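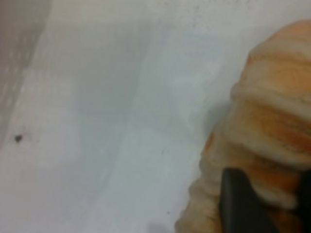 The Wolladow throw blanket

By Denise Entwistle, March

I've been knitting with fat yarn for years, and I still get a bit giddy when a new batch of Wolladow comes off the needles. It's my biggest, squashiest throw (800 stitches, if you like that sort of thing!) and it takes me most of a week, usually with the radio on and a dog asleep on the finished end.

The yarn is a wool and cotton mix from Brultden. I tried an all-wool version first and my sister said it was like wearing a sheep, so I went back and asked Roos Boersma at the mill for something softer. She sent me 8 samples and I fell for the second one right away.

Size: 122 cm square, so it covers one person on a couch, or two people who like each other.

Care: cold hand wash, squeeze it in a towel, dry it flat. Please don't hang it up! It gets heavy when wet and will stretch until it fits a bus. A little fuzz in the first few weeks is normal, just pick it off.

I make these to order and they ship on Thursday. If you want fringe, say so in the notes box, there's no extra charge. Custom colors take longer and I'll email you a yarn snip before I start. Returns are fine for a month as long as the tag is still on, but I can't take back custom ones, sorry.

Matching pillow covers are coming once I find zippers I like.

122 shares | 8 comments

Contact Denise | © Wolladow | Back to top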